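Notes from the Slipway
Aug 11, 2019

It has been a funny old season on the water so far, with the wind either asleep or in a temper, and I have spent a good deal more of it tinkering than sailing. I can't say I've minded very much. A boat on a trailer in the garden is a fine excuse to be out of the house with a mug of tea, and mine has been keeping me supplied with excuses ever since January, when I took the cover off to see how she had wintered and found the bottom boards sitting in a puddle.

I mentioned the puddle in the spring issue and had more letters about it than I have ever had about anything, including the business with the moorings. Most of you said centreboard case. Several said garboard seam, and one gentleman sent me a very handsome drawing of a drain plug with an arrow pointing at it (I had checked the drain plug, thank you, although I did go out and check it again after your letter came). The centreboard case party were right, I'm sorry to say to everyone else. There was a hairline gap along the bottom of the case on the port side where it meets the keel, no longer than my hand, and when I filled the boat with a few buckets from the hose it wept along there as neatly as you like.

So this month's piece is really about that case, and about leaks in small clinker dinghies in general, and I hope those of you with plastic boats will bear with me or skip ahead to the tide notes.

She is an Oltton twelve-footer, for those who are new to the newsletter, and I have had her long enough to have made most of the possible mistakes with her. The Olttons were put together with the case bedded down on to the keel on a strip of something soft and tarry, and then screwed up from underneath through the keel itself. It is a perfectly good way of doing it. The trouble is that the screws are brass, and brass in salt water slowly turns pink and crumbly and loses all its strength, so that after a few decades you may have a row of very tidy-looking screw heads with next to nothing behind them. Mine came out in halves. There were 18 of them and I believe four came out whole, and I don't think I used a single kind word from start to finish.

If you are going to do the same job, do please turn the boat over properly. I tried to manage it with her propped on her side against the shed, lying underneath on an old bit of carpet, and all I got was a stiff neck and an eyeful of ancient tar. With two friends and a stack of old tyres we had her upside down on the lawn in five minutes, and I could kneel at the work like a civilised person.

Getting the case off was slow but quite enjoyable in its way. I warmed the old bedding with a hairdryer, a little at a time, and slid a decorator's filling knife along the joint, then went and did something else for a bit, then came back and did some more. It let go in the end with a long sticky creak. Underneath, the keel was sound from end to end, and I was so pleased that I went indoors and told the cat.

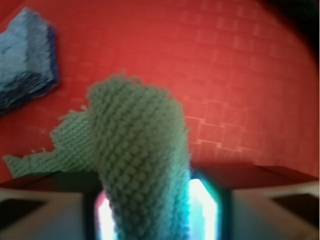 The old tarry stuff has to come off both faces completely, and I would urge you to be fussier about this than you feel like being. I scraped, then wiped over with white spirit, then let it stand overnight and found that more had sweated up out of the grain, so I wiped it again. It took three evenings before a clean rag stayed clean. After that I gave both faces a coat of thinned primer and let that go off hard before offering the case up dry, just to see how it sat.

It sat very well at the after end and not at all well at the forward end, where there was a gap I could have posted a coin through. I had a bad quarter of an hour over that. I had got as far as wondering whether the keel had moved when I noticed a blob of old glue on the bottom edge of the case, hard as a pebble, which I had primed over without seeing. Off it came with a chisel and down went the case. I pass this on for what it's worth, and if it saves one reader from the same bad quarter of an hour I shall be delighted!

For bedding I used the polysulphide in the brown tube from the chandler at Mevham, who keeps it behind the counter and will sell you the right size of nozzle if you ask nicely. I know there is a school of thought that says one should use red lead putty and nothing else on an old boat, and I respect it, but I wanted something that would stay rubbery while she takes up and dries out and takes up again. Put on more than you think you need. You want to see it squeeze out in an even line on both sides as you draw the screws down, and you want to draw them down gently, working from the middle towards the ends and going round again two or three times. I went for silicon bronze this time, one size up from the old brass, and they bit beautifully. They cost rather more than I had told the household they would.

Leave the squeezed-out bead alone until it has cured, by the way. It is terribly tempting to smooth it with a finger, and I did smooth it with a finger, and I then carried a good deal of it to the tap, the kettle and the back door handle. It trims off very neatly with a sharp knife a week later.

While she was upside down I went along the garboards with a bradawl, looking for soft places, and found one small one near the transom that I have marked for the winter. I also looked over the copper rivets. Two were loose enough to turn with a fingernail, and I nipped those up with a small hammer while a patient friend held the dolly on the other side. It is a job for two people who like each other, and ideally who can hear each other, as shouting "is it on?" and "is what on?" through half an inch of planking does wear thin after a while.

Then came the launch. We took her down to Corrigan on the morning tide, early, before the paddleboards were about, and let her float on the end of her painter for an hour while we ate our sandwiches. She made a fair bit of water through the planks, as any clinker boat will when she has been ashore in dry weather, and there was a moment when I lifted the boards and my heart sank faster than she was doing. But I sponged her out and put my hand along the foot of the case, and it was dry the whole way along. By the following afternoon the planks had taken up and there was barely enough in her to wet the sponge. I have had her out four times since then, once in quite a lively breeze, and the case is still behaving itself.

A few of you asked in your letters whether you can cure this sort of thing from inside, with a fillet of something run round the foot of the case. You can certainly slow it down. I did precisely that some years ago and it got me through two seasons, but the water was still finding its way into the joint all that time and going to work on the screws, and I rather wish now that I had got on with it sooner. If you only want to finish the summer then by all means run your fillet round, but do put the proper job in the diary.

Now, on to other matters. The Kenton rally goes ahead next month as usual, and there is still room on the shingle for trailers if you arrive before the top of the tide. Sail number 81, you left your bailer on the slip after the last meet and it is hanging on the hook inside the boat shed door, along with a very nice blue mitten that may or may not be yours as well. The evening row to the withy beds had to be put off on account of the weather, and we shall try for it again once the evenings settle down.

Next month I had intended to write about reefing, but I have been given an old pair of spruce oars with the leathers hanging off in ribbons, so it will very likely be oars. If anybody has a favourite way of stitching leathers so that the seam stays where it was put, do please write in. Mine always creep round to the wrong side by the end of the season.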